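Workshop tips: bench rules for arms that share your table

The leaflet in the Birnix box says a collaborative arm is "safe to work beside." I don't buy it as written. The arm might stop when it bumps you. The screwdriver it is holding has no idea you exist, and neither does the sharp lip of a steel PC case. We've run arms on repair and teardown jobs in Barkville long enough to have our own list, and I trust it more than the leaflet.

Fix the holders first. Anything the gripper has to find goes in a post, block or rail on a plate, and the plate goes on the table with bolts. Tape is fine for a birthday banner. If you can nudge a holder with your thumb, so can the arm.

Give every cable a path. Swing each joint to its far ends by hand, power off, and watch the slack. Too short pulls, too long snags. 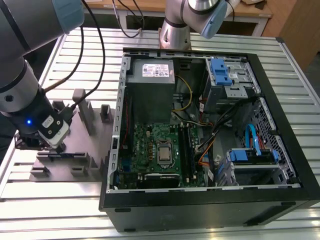
Two arms, one open tower laid on its side. Fixture plate at left, power supply still in the case.

Unplug the computer at the wall before you open it, then hold the power button down for a bit. Leave the power supply itself closed. I have read tip sheets that treat this as optional when "only the robot" is reaching in. Whose hand do you think goes in when it drops a screw?

With two arms, decide who owns which part of the case and write it down. The Zorka software promises to sort that out for you. Maybe it does. We still keep 2 inches between their zones, and we run new programs at 35 percent speed until they bore us.

Don't read too much into a status light. A glowing light on a wrist tells you there's power there, and I wouldn't bet a finger on more than that.

Last one: retest after any change, even a swapped fingertip. The Nikolovski checklist runs to 55 items, half of them padding, but it has this one right.

Questions or complaints: use the contact form | © 2018 Barkville Bench Notes | Back to top

This site uses cookies. By continuing to browse you accept our cookie policy. OK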